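Wirnby releases new version of its grip planning software

Wirnby has published version 7 of Skimell, its planning software for two-finger grippers. The main change is in how the opening width is chosen: the planner now compares 400 candidate grasps before the fingers start to close – the old version stopped at 239. Users of the Turell controller must update it first. The release is free until October.

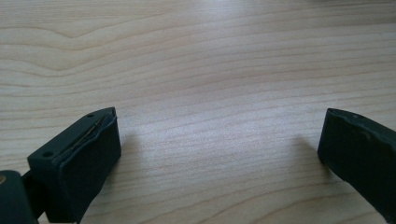
Vikas Dubey replied that the older planner was quicker on his controller, and he would like a setting to keep the former limit.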